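# About Tirnholm

We help people spend money on robots, and fairly often we help them spend less of it. Tirnholm is a small planning and budgeting practice for hospitals, hotels, aged-care homes and the odd university that has been promised a machine by Christmas. We don't build robots or sell them, and we take no commission from the firms that do, a policy that has kept our Christmas hampers modest.

## How we started

Mikkel Eskildsen and Sólveig Hafþórsson used to sit on opposite sides of the same purchase order. She worked in procurement for a hotel group and he wrote the quotes. The order was for 7 corridor delivery units, and the quote was a lovely piece of work, with colour charts. It left out the doors. Every door on the route had a round knob, the units had no way of turning one, and the bill for new door hardware came in after everybody had finished shaking hands.

They started Tirnholm the following May. Woo-jin Seok joined to do the simulation work, and Dardo Bravo came across from facilities management, where he had spent years being handed other people's bright ideas along with the keys.

## What we do

Most jobs begin with a door schedule. We're sorry, but they do. Before you ask a supplier for a price, we want a list of every door, lift, ramp and lip the machine will meet, with the handle type beside each one. The record is 1,146 doors, for a hospital campus at Eltberg. Dardo walked all of it and has asked us to mention his knees.

Woo-jin then builds the awkward bits of your building in simulation: the heavy door by the laundry, the tiled bathroom with no turning space, whatever your staff already complain about. Candidate machines get tried there first, at our desks, where a bad choice costs an afternoon.

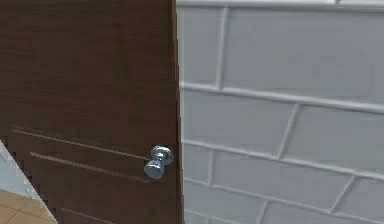
After that comes the budget, in two columns. The left one holds what the supplier quotes. The right one holds everything else: door hardware, chargers, spare batteries, network points, insurance, training, and the hours of whoever gets called when it parks itself in front of the fire exit. Clients tend to skip to the right-hand column and go quiet for a bit.

Our planning workbook is called Tesarine. It has 85 line items and we have never managed to get it under 80. You're welcome to a copy before you hire us. Several people have taken one and never called back, and we hear their projects are going well.

## What we charge

A first site visit is a flat $1,813 plus travel. The strange figure is what Mogens Hallgrímsson, who does our accounts, worked out it costs us, and he won't have it rounded in either direction. Larger jobs are quoted in writing, with both columns filled in.

If the right answer is a trolley and a person to push it, we'll put that in the report. The Ragnarsson guesthouses got exactly that advice. They bought two trolleys and still send us a card.

## Where to find us

We're upstairs from the bakery, second door on the left. It has a lever handle. Ring first on Fridays, when Dardo is usually out measuring something.

*Page last updated 2022-07-08*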